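Replacing the Overgrip on a Badminton Racket
Nadell Recreation Center, Equipment Room Guide 8

This guide applies to all rackets issued from the equipment room. Members who wish to care for their own rackets may follow the same steps. Allow around 5 minutes per handle.

Before You Begin

Clear a table and wipe it with a dry cloth. You will need one new overgrip, a pair of scissors and the finishing tape supplied in the packet. The center stocks Okness overgrips; other makes are acceptable if they are of similar thickness.

Check the handle first. An overgrip should be replaced when the tape has slipped, when the seams have opened, or when the finishing tape no longer lies flat. Look along the full length of the wrap and at both ends. Small wrinkles may be smoothed by hand - folds that return after smoothing call for a new wrap.

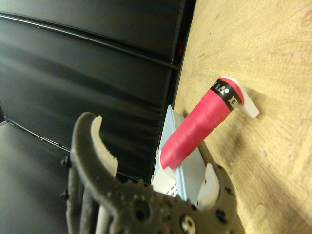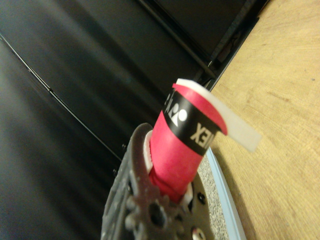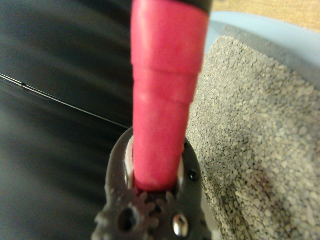

Red grip. The second picture shows a loose flap of white tape near the black band.

Removing the Old Wrap

1. Peel back the finishing tape at the top of the grip.
2. Unwind the overgrip slowly toward the butt of the handle.
3. Leave the base grip in place unless it is torn. Report torn base grips to Nkechi Amadi.

Applying the New Wrap

1. Remove the protective film.
2. Start at the butt with the tapered end and make one full turn.
3. Wind upward at a steady angle, overlapping each turn slightly. Keep light tension on the tape.
4. Stop at the top of the handle and trim the excess at a slant.
5. Secure the end with finishing tape and press it down firmly all the way around.

Return finished rackets to the Goodwin rack and initial the repair log. Questions may be directed to Tracey Ashworth at the equipment desk, extension 338.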